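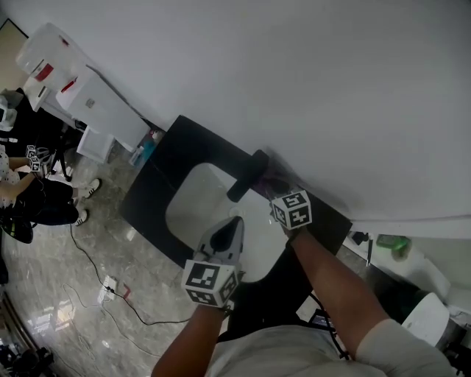

Page last updated: July, 4:10 p.m.

The owner of Escobar Bath & Tile has been fitting bathrooms in and near Rolden for 17 years. We met at the shop on Risteck Street to talk about small bathrooms, which make up most of the work there.

The first question was what people get wrong when they plan one. "They start with the tile," she said. "They come in with a picture of a floor they like. I ask where the door swings and they have to go home and look."

She asks every customer to bring a sketch with the door, the window and the drain marked on it. The drain matters most to the price. Moving a toilet even a short way can mean opening the floor, and in the older houses by the river that often leads to other repairs. "If the layout works, leave it alone. Put the money into the fan and the waterproofing."

On sinks, she has changed her mind over the years. She used to talk people out of rectangular basins. The flat bottoms on the early ones she installed drained slowly and left a ring of soap. The newer ones have more slope, she said, and they give you more room to wash a sweater or rinse a paintbrush. She still asks customers to pour a glass of water into the display model before they order.

Dark countertops come up a lot. "Black looks good in the store. At home you see every drop of toothpaste. Some people don't mind wiping it down and some people mind very much. I tell them to live with a sample next to the faucet for two weeks."

Her own house has a plain white bathroom with one open shelf. She does not like deep cabinets in a small room, as things go to the back and stay there.

We asked about cost. A recent job in the Janadis apartments, with a new vanity, faucet, light and paint, came to $3,394. The owners kept the tub and the floor. Labor was a little over half of it, and the single biggest part was the vanity. The faucet was $177, and she would not go much cheaper. "The cheap ones are fine until you need a part."

The job took around 2 weeks, mostly waiting for the countertop. She tells people in one-bathroom homes to have every piece in the garage before anyone shuts off the water.

Her last piece of advice was about paint. Let it cure before you hang towels on it, and buy an extra quart of the same batch.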